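How do I get the last line of dust off a marble floor?
Posted by Gwawr Vaughan, July 24, 2021
Print this page | E-mail this page

We have pale marble tiles with grey veins, chosen by somebody who never owned a broom. Every time I sweep up, a thin line of dirt stays where the dustpan was. I move the pan back, sweep, and get a thinner line. I could do this until January. Any tricks?

Funeck

Empty the pan first. A full one just hands it all back to you. Bring the bin to the mess, too, and drop in the bits of paper by hand before you start brushing.
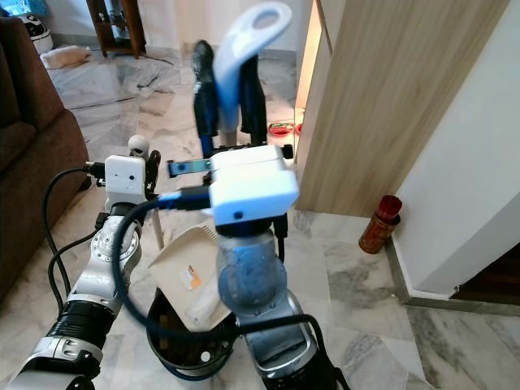

Scrap paper or thin card over the bin, marble floor.

After that, short strokes towards you, pan tipped so the lip sits flat. Back it off a little and turn it sideways for the last line, then go at it from the new angle. A soft brush beats a stiff one, which only flicks grit under the sofa to start a new life.

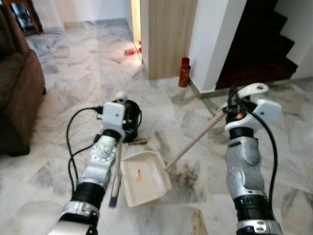
If there's still a brown smudge after all that, it wants a damp cloth and you can stop blaming the brush.

Dravance

hoover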